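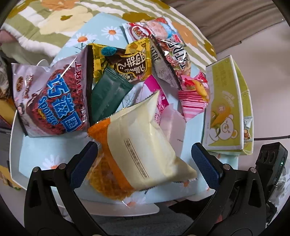 Yuzuki Higuchi wrote in the margin of the draft plan that the light bags should be held back until the box has a firm floor of small items, and that anyone who starts with the puffed packets will be repacking before the half hour is out. The remark is entered here because the order of work below was changed to follow it.

Notebook entry, March 4, 2024
Subject: sorting and boxing of assorted packaged snacks, Trurkitz list, second pass

The stock for this pass is mixed: chocolate snack pieces in a large bag, pillow-type snacks, wafer and waffle items in clear wrap, foil packets, small candies, and several flat packets without a carton. Sorting is done on the daisy tray table. The tray is low enough to work at while seated and gives a clear view of the labels, although inverted packets still have to be turned by hand to be read.

The list covers 23 items. Each is checked against the sheet before it goes into the box, and the sheet is kept to the left of the tray. Items with creased wrapping are accepted. Items with a split seal are set aside and entered under Returns. Two were entered under Returns on the first pass, both with a seal open at the corner — the same fault as recorded in July, and from the same supplier (Liem).

Order of work, as revised:
Small, dense items first, spread over the base.
Upright cartons against a wall of the box.
Wrapped waffles and other single cookies, flat, label up.
Foil packets in the gaps.
Puffed bags last, on top or in a second box.

The wrapped waffles remain the item that needs the most attention. The wrapper is wider than the cookie and the loose part tends to fold under when the cookie is set down, which hides the label and lifts one side. Lowering the cookie straight down, and letting it go only when it rests on something flat, is the present practice. 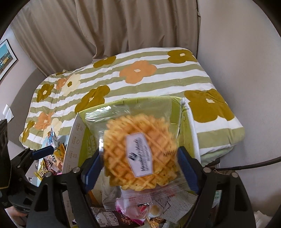

Kazuhiro Minami asked whether the cookies would not be better placed on edge between the cartons, as is done with the Sallo assortments, where they take up far less room. The question is a fair one. The Sallo cookies are supplied in a stiff sleeve, however, and those on this list have only the clear wrap. A trial on edge may be made with 2 cookies on the next pass, and the result should be entered on this page.

Time allowed for the full list is 60 minutes, including the check against the sheet. The first pass ran over, mainly on account of reading small print on packets that carry the product name on one side only. It is proposed that all packets be turned name side up on the tray before the clock is started.

Puffed bags are to be taken by the body, with light pressure. Gripping by the top seal alone lets the contents drop to one end, and the bag then lies unevenly in the box.

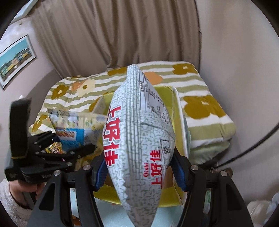 The same applies to the larger bags, which should be laid down on the broad side and not pushed into a corner. If the lid does not close without force, the top bag is to be removed and carried over to the second box, with a note on the sheet.

Outstanding:
Replacement labels from Redent, not yet received.
Returns from the first pass to be entered in the main record.
Trial of cookies on edge (see above), K. Minami to attend.
Sheet for the third pass to be printed in larger type.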